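1/21/19 - trail counter bench, Stondska shop

Long day, good day. The Skukia spur counter is finally out of its post and on the bench, and I got enough out of it to plan the rest of the winter. Writing this up while it's fresh, so whoever does the March install has something to go on.

Battery first. It read low but the logger was still awake, so nothing was lost. Pulled the whole log before touching any of the wiring.
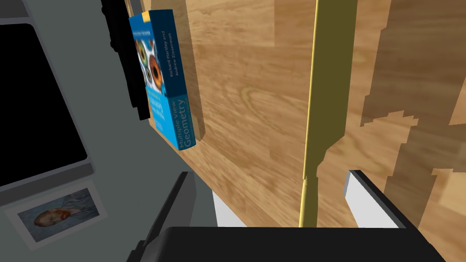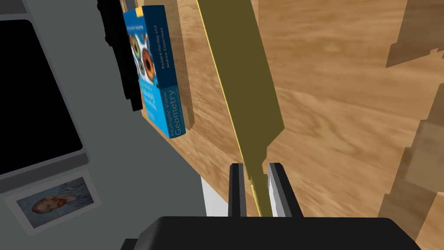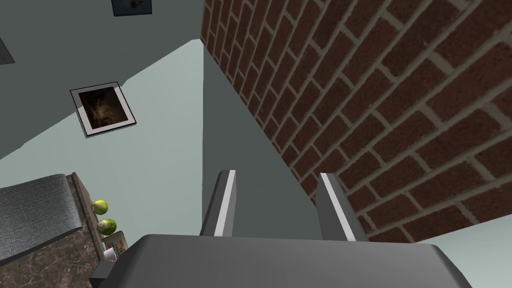
What the log says

389 passes on the best day, which beats anything we have had on the spur since the gravel went down. I did a little dance. The quiet stretch is the week the culvert was closed, exactly where it should be, so I trust the clock.

The morning peak is earlier than I guessed - people are clearly using the spur to get to work and not only for weekend rides. That is wonderful news for the Riedl connection, where the big argument has always been that only dog walkers would use it. (Nothing against dog walkers! They are most of the afternoon hump and they show up in any weather.)

One odd thing. There are 17 passes logged in the middle of one night, all close together. Could be a group ride, could be deer, could be wet leaves hanging over the sensor. I left them in the raw file and flagged them. Please don't delete them from the raw file, only from the clean copy.

Housing and gasket

The gasket is flat along the bottom edge and there was grit in the groove. Cleaned it with a dry brush, then a damp rag, then let it sit with the lid off through lunch. The new gasket is a hair too thick, so the lid screws need to go down in a cross pattern, a half turn each. If you run one corner all the way down first, the opposite corner lifts and you will be swearing at it in the rain later.

Two of the lid screws are stripped. Replaced with the stainless ones from the left drawer. We are low on those now, add to the list.

Sensor aim

This was the fun part. I set the sensor at post height and walked past it over and over, near side, far side, pushing the bike, carrying the bike. Near side is perfect. Far side it missed me when I hugged the wall, and on the real trail that is exactly where people pass each other. Tilting it down a touch fixed the far side and did not hurt the near side at all. So happy with this. Marked the new angle on the bracket with paint pen, the old mark is scratched out.

Two people side by side still count as one. I have no fix for that and I don't think we should pretend to have one. A hand count next to the machine for a couple of mornings would give us a fair correction, and I would gladly take the early shift.

Memory

The logger stops at 2000 lines if it is left on the single-pass setting, and that is what it was on. We were not far from filling it. Switched to hourly totals, which should carry it through to the next visit with lots of room. The Hokari bridge counter came from the same order so it probably has the same setting. Check it before anything else.

Still to do

- Hokari: check the logging setting, bring a charged battery, look at the gasket while the lid is off
- Order stainless lid screws and one thinner gasket to compare
- Ask the parks office if we can move the Riedl post to the uphill side of the bench, where riders are slower and more spread out
- Clean copy of the spur data, night passes flagged
- Re-test the battery after a full night on the charger

Bracket paint needs overnight to cure. Leave it on the windowsill please, not the heater.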